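Field Reporter Wanted (Part Time, Remote) for a Small News Desk on Schools and Refugee Education

Posted Aug 4, 2022

Hi, I'm Magnus Pollock, and I run the education desk at Vemgate. If you haven't heard of us, don't worry, most people haven't. We're a small nonprofit news service that covers one thing: how kids who have had to leave home get back into a classroom, and what happens to them once they're in one. Our newsletter goes out to 4000 readers, mostly teachers, aid workers, local officials and a surprising number of retired school bus drivers (I love our mailing list).

I'm looking for one more reporter. The last person in the job went off to law school and I'm thrilled for her, but it does mean I've been covering school board meetings in two time zones while editing everybody else's copy, and my family would like me back.

What you'd be doing

Mostly, talking to people. You'd file two stories a month, one long and one short. The long one is a proper reported feature with at least three people in it who aren't officials. The short one can be almost anything: an interview, a look at a new rule on school enrollment, a visit to an evening class. Last March we ran a series on displaced families in Arnedthorpe who couldn't register their kids without a birth certificate, and it began with a short piece that a reporter almost didn't pitch. So please pitch the small stuff!

You'd work with our other editor, Vasilică Văduva, who handles everything to do with sources and safety. He is patient and very thorough and will send your draft back with questions in the margins. A lot of questions. I've been doing this for years and he still sends mine back too. Before any story that involves children or families at risk, the two of you will sit down and agree on names, photos, place details and what we leave out. We don't publish the faces or full names of minors, and we don't bend on that, even when the family says it's fine and the picture is gorgeous.

You'll also keep notes in our shared files, so that someone else can pick up your story if you get sick. My own notes are a mess, so I'm not going to be snooty about yours. Just put the phone numbers where Vasilică can find them.

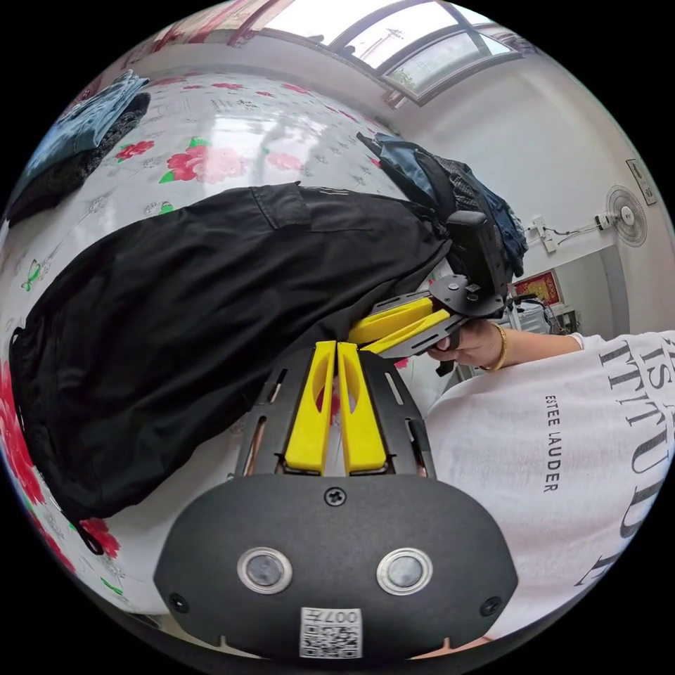 Yellow gripper fingers on a black handheld tool.

Who I'd love to hear from

You've reported before, somewhere. Could be a local paper, community radio, a student paper you took seriously, or a newsletter you built yourself. I don't care about a journalism degree and won't ask if you have one. I do care that you can get a fact straight, call back when you said you would, and write a paragraph a tired teacher can follow at ten at night.

You need solid written English and at least one other language you can interview in without help. Arabic, Dari, Pashto, Ukrainian, Spanish and Tigrinya would all be useful to us right now, but if you speak something else and know a community we're missing, write to me anyway and make the case.

If you've been through any of this yourself, as a student or a parent or a teacher who ended up with sixty kids in a tent, I'd really like to hear from you. You don't have to tell me the story in your application. It's yours, and you can get to it later or not at all.

What you don't need: a car, a fancy camera, or a big following online. We'll lend you an audio recorder. A phone is fine for most pictures.

Pay and hours

The pay is $1176 a month, before tax, for both stories. Edits are included, but if we kill a piece for reasons that have nothing to do with you, you still get paid for it. Travel and interpreters come out of our budget, so please ask first and keep receipts. I'd guess the work fills a couple of days most weeks, and more when a feature is coming together.

The contract runs for 6 months to start. Our funding comes mainly from the Flarnach Fund, which renews with us every spring, and I'm not going to promise you a date I can't see past. The last two reporters were both extended, for what it's worth. The fund doesn't see stories before they run and has never asked to.

Where you'd be

Anywhere with a decent connection. Vasilică and I are both in Buchanan, where we have two rented rooms over a print shop and a kettle that trips the fuse. You're welcome at a desk whenever you like, but I won't expect it. We have one call a week, on video, and it's short. I do ask that you be reachable while you're out reporting, and that you check in before and after any trip Vasilică has flagged.

How to apply

Send me an email with these:

A letter, one page at most. Tell me who you'd want to talk to first, and why them.

2 pieces of your work, in any format. If they're not in English, add a few lines telling me what they're about.

One story idea for us, in a short paragraph. I won't use it without you. If we like it and you don't get the job, I'll offer to commission it at our freelance rate.

The name of one person who has edited you or worked next to you. We'll only contact them if we get as far as an offer, and I'll warn you before we do.

Please don't send a headshot, your date of birth or your marital status. I take them off the file anyway and it's a nuisance.

I read every application myself, and everyone gets a reply. Shortlisted folks will have a chat with me and Vasilică, then a small paid test: you'll get a set of interview notes and an afternoon to turn them into a short piece. Questions are welcome before you apply, including nosy ones about money. Use the contact form on the Vemgate site and put "reporter" in the subject line so it doesn't land in with the newsletter mail.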